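Sock

29 May 2026
By Honeylyn Fajardo

A sock is a knitted or woven covering for the foot, worn inside a shoe or boot. The word comes from the Latin soccus, a light slipper, by way of Old English.

The earliest foot coverings were made of animal skins or matted hair. Surviving Egyptian socks, worked with a single needle in coloured wool, have a divided toe so they could be worn with sandals. Hand knitting later spread through Europe, and the stocking frame of 1589 made the work much faster.

Most modern socks are knitted in the round on circular machines, starting at the cuff. The toe is closed last, either by linking the loops or with an overlocked seam. Cotton, wool and nylon are the usual fibres – often blended, with a little elastane for stretch.

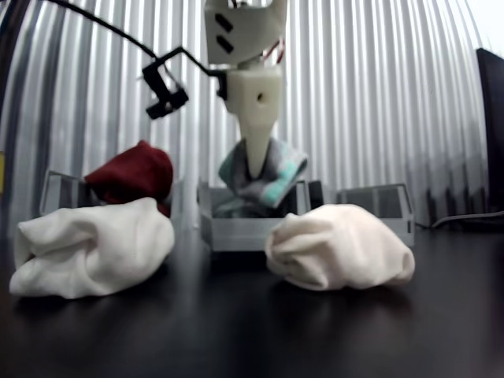 Colour is added during knitting by feeding in different yarns as the cylinder turns. Stripes are the simplest pattern, as one yarn replaces another after a set number of courses. A grey sock with teal and white areas, even when bunched up in a bin, still shows where the colours change. Unused yarns may be carried across the inside as floats, which are trimmed on finer grades.

We use cookies to improve your visit. Accept | Manage settings

Contact the editors | © Clulten Encyclopedia | Back to top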